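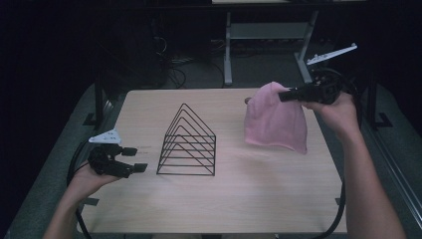

カドブリッジ社の布ハンドリング班では、タオルを金属製のラックに掛ける作業をロボットに覚えさせている。手本は人が手持ち式のグリッパーで示し、その動きを記録して学習に使う。9月、この班で学習後のアームがラックを台に押しつけたまま止まらなくなる事故があった。けが人は出ていない。手本の収録を担当するミョンジャ・ギルさんと、設備と安全を見ているダレン・ブロクサムさんに話を聞いた。

当日、アームのそばにいたのはギルさんだった。

「布をつかむところまでは普段どおりでした。ラックの上に持っていって、下ろす。そこで止まるはずの高さを過ぎても下りてきたんです。ラックの針金がたわんで、台がきしむ音がしました」

ギルさんは非常停止を押した。アームはすぐには止まらなかったように感じたという。ブロクサムさんが後で記録を調べたところ、停止信号そのものは正常に入っていた。ただし、その前に働くはずの力の制限が働いていなかった。布が引っかかるたびに停止するのを避けるため、前の週に上限を上げ、そのまま戻していなかったのだ。

「上げたのは私です」とブロクサムさんは言う。「試験が終わったら戻すつもりで、紙にも書いていました。紙は机の上にありました。設定は戻っていませんでした」

力の制限は、押しつけを途中で止められなかった理由にはなる。アームが低すぎる位置へ向かった理由は別にあった。

手持ちグリッパーの上には白いマーカー板が付いていて、周囲のカメラがこれを追って手先の位置を割り出す。右手用のマーカー板を留めるねじが緩み、板がわずかに傾いていた。板が傾けば、計算される指先の位置もずれる。手本を示す人の指先はラックの上にあるのに、データの上ではもっと低いところにあることになる。ずれは18ミリだった。

ギルさんは、緩みにまったく気づかなかったと話す。

「手で持っている分には何も変わりません。布はつかめるし、放せる。画面の上でも手は動いて見えます。今思えば、ケーブルが腕に当たるのを避けるのに、毎回グリッパーを少しひねっていました。板を机の縁にぶつけたことも何度かあります。どれが原因かは分かりません」

影響を受けた可能性のある手本は約300本。そのうち、左手用の記録や台の高さと照らし合わせて明らかにおかしいと判断できたのは27本だけだった。残りは良いとも悪いとも言い切れず、班は全部を学習から外した。

「もったいないという声はありました」とブロクサムさん。「補正すれば使えるという意見です。でも板がいつ、どれだけ動いたかが分からない。途中で少しずつ動いたのなら、補正の値もひとつではありません。私は外すほうに賛成しました」

ギルさんにとっては、何週間分かの仕事だった。がっかりしたかと尋ねると、少し考えてから「腕が疲れる仕事なので、それはまあ」と答えた。「ただ、ずれたまま使い続けて、次に誰かが手を入れているときに下りてきたら困ります。あの日も、布の端を直そうとして手を出しかけていたんです」

当時の手順では、アームが布を持っている間に人が手を出すことは禁じられていた。しかし実際には、布がねじれると横から直すことがあったという。ブロクサムさんもそれを知っていた。

「見たことはあります。注意もしました。注意した次の日に自分でもやりました」

再開までに変えた点を聞いた。まず、収録の始めと終わりに、両方のグリッパーの指先を台の決まった点に当て、位置を確かめる。3ミリを超えてずれていたら、その回の手本はすべて保留にする。マーカー板のねじには緩み止めを塗り、ねじの頭から板にかけて線を引いた。線が切れていれば、回ったことが目で分かる。

力の上限は、アームを起動するたびに既定値へ戻るようにした。試験で上げる場合は、その起動の間しか効かない。布のねじれを直すときはアームを止め、停止表示を見てから手を出す。これは前からあった決まりだが、止めた後の再開に手間がかかり、守られにくかった。再開の操作を短くしたところ、止める回数は増えたとブロクサムさんは話す。

まだ片づいていないこともある。指先を台に当てる確認では、収録の途中で板が動き、また戻ったような場合は見つけられない。ギルさんは板の取り付け部を作り直してほしいと頼んでいるが、部品はまだ届いていない。ケーブルの取り回しも仮のままで、今は腕の外側に垂らしている。

「前よりひねらなくて済みます」とギルさん。「でも長い時間やると、やっぱり重いです」

取材の後、ギルさんは右のグリッパーを持ち上げ、ねじの線を確かめてから次の収録の準備に入った。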